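From: Ottó Kun
To: shopfitting list
Subject: Re: Slatwall or gridwall for a short lease?

On the list at 4:40, Szalai wrote:

> We have taken a unit on a short lease, 33 feet of wall down one side
> and a window bay at the front. The landlord will let us screw into
> the studs but wants the wall put back when we go. I have one price
> for slatwall panels from Vevix and one for freestanding gridwall from
> Clondix. The slatwall comes to $1,965 with the inserts, before
> freight. The grid is a good deal less, but I have never used it
> outside of a market stall. We sell clothing, mostly folded, and some
> bags. Which would you go with? Also, is it worth paying for the
> metal inserts?

I have fitted both, so I'll take these in order.

If you are selling mostly folded stock, the wall matters less than you think. Folded goods sit on shelves and tables. A slatwall shelf on two brackets will hold a stack of sweaters without trouble, but the deeper the shelf, the more it pulls on the groove. Plain MDF grooves start to break out at the lip if you load them heavily or move the brackets a lot. So yes, pay for the metal inserts on any panel that will carry shelves. On panels that only get short hooks for bags or belts, you can skip them. Ask Vevix if they will sell you a mixed order. They did for me, although I had to phone because the order form only gives you one choice for the whole lot.

Gridwall is fine in a permanent store as long as you fix it to the wall. Freestanding grid on legs takes up floor you are paying rent on, and customers catch their feet on the bases. Get the wall brackets, which hold the panel a few inches off the surface, and put them into studs. At the end of the lease you take out the screws, fill the holes and paint. With slatwall you will have more holes and probably some adhesive to deal with, depending on who puts it up.
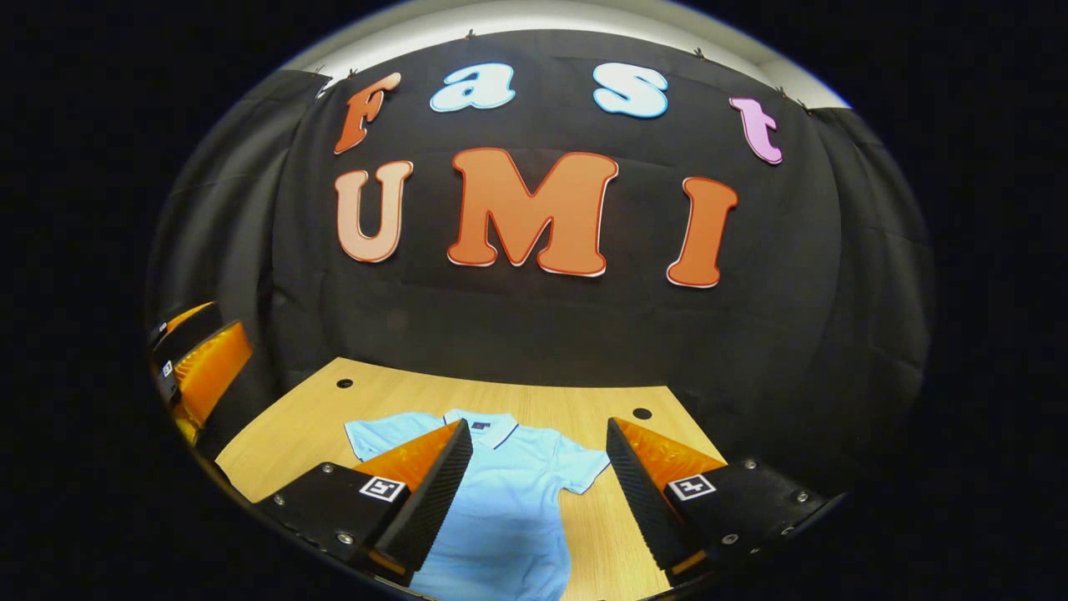

3 min read

The freight on slatwall is the part people leave out of the sum. Full panels ship flat on a pallet, and most carriers charge extra if you have no loading dock. You also need two people to carry them and somewhere dry to lay them down before they go up. Grid panels come bundled and one person can manage them. Get a delivered price from both before you compare.

For the window bay I would not use either one. Put a table in there, or a pair of nesting tables if the bay is deep enough. I bought the Otari set for my second store and they have held up well. The tops mark easily, so order the darker finish. The leg bolts need tightening again after the first couple of weeks.

A few things on measuring. Check your wall height at both ends and in the middle before you order. Old units are rarely level, and mine was out by more than an inch over its length. Find the outlets and the thermostat and mark them on a drawing. You can cut slatwall around an outlet box with a jigsaw. You can't do much with grid except leave a gap, so plan the gap where you want it.

Hooks and brackets do not swap between the two systems. They do not always swap between makers of the same system, either. I ended up with 116 hooks from a store closing sale that sat too loose in my grid and tipped forward with any weight on them. Buy one and try it before you buy the box.

On your numbers, and with a short lease, I would go with wall-mounted grid for the bags and anything on hangers, and spend the difference on tables and one good shelving unit for the folded stock. If the lease were longer I would say slatwall, with inserts, in white. It looks more finished and it hides a bad wall.

Does the landlord want the wall painted when you leave, or only filled? That could change the answer. Also let us know which gauge of wire Clondix quoted you, as they carry two and the light one bends.

Ottó Kun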